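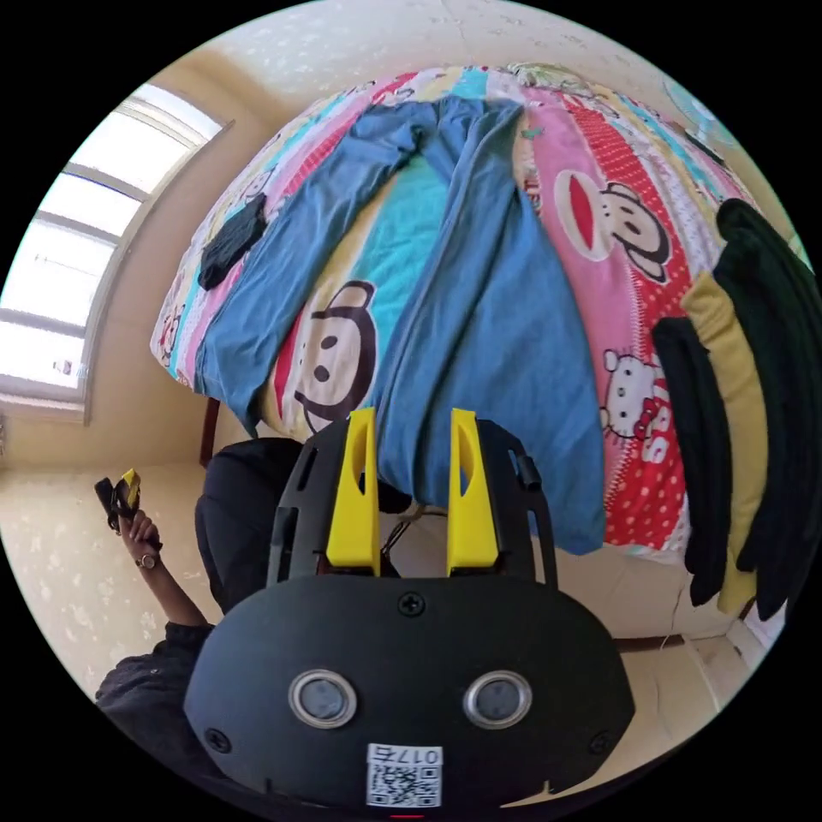 Norkthorpe Flat Sheet and Bedspread Care Kit

Loud bedding deserves a long life. The Norkthorpe kit is for people who bought the pink one, or the one with the cartoon on it, and would like it to stay that color past the first summer. Beige owners are welcome too, although you could fade for years before a guest brought it up.

What's in the box

One 800 ml bottle of Kunomau color wash, unscented
One mesh wash bag, sized for a double bedspread
13 dye-catching cloths
Four corner clips for sheets that wander at night
A folded instruction card, which you will lose

How to use it

Turn the bedspread inside out before it goes in the bag. Printed faces and big lettering crack when they rub against the drum, and a cracked cartoon is a hard thing to wake up next to. Add one capful of wash and one cloth. Run cold, slow spin, and leave the jeans out of it. They have zippers and no manners.

Dry it in the shade, print side in. The Kostham rack takes a full double if you fold it once. The back of a chair also takes a full double, with a damp chair thrown in free.

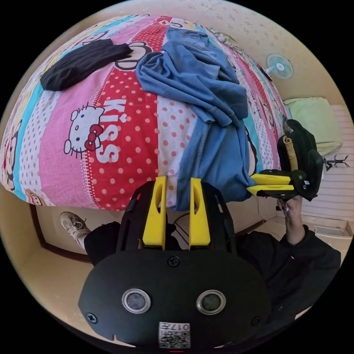 Reds, pinks and other troublemakers

Red next to white is the reason the cloths exist. Use two for the first three washes of anything with red in it, dots and stripes included. If the cloth comes out pink, it has done its job. If it comes out white, enjoy the feeling and use one next time.

Do not soak overnight. We know your aunt does.

Specifications

Wash bag, flat: 98 x 172 cm
Temperature: cold to warm, never hot
Suitable for: cotton, polyester, blends
Not suitable for: silk, wool, anything with a battery

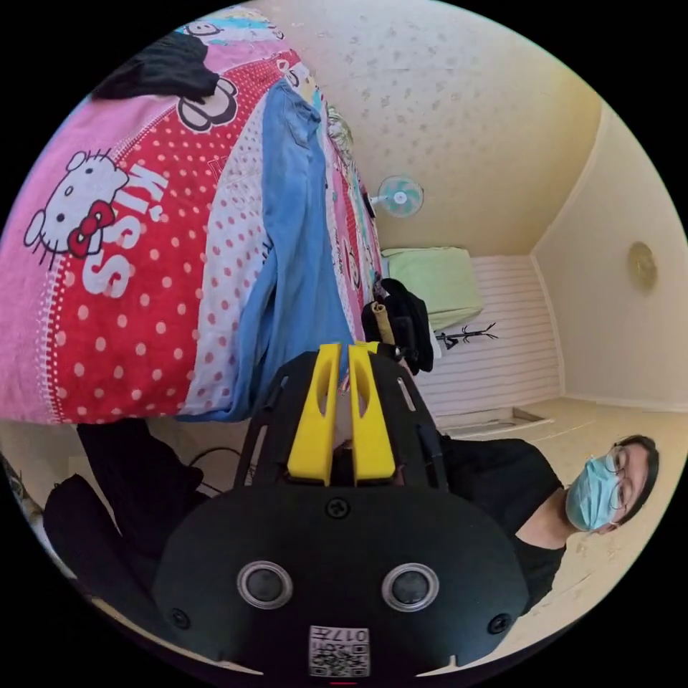 Questions we get

Will it bring back a faded print? No. It slows down the next fade. Ju-won Sung on our support desk answers this one most mornings and remains polite.

Can I buy the clips alone? Yes, in fours, under Chae Corner Clips.

Does it get out nail polish? It does not, and please stop trying with the bag on.

Refill bottles ship from November. Returns accepted on unopened kits only.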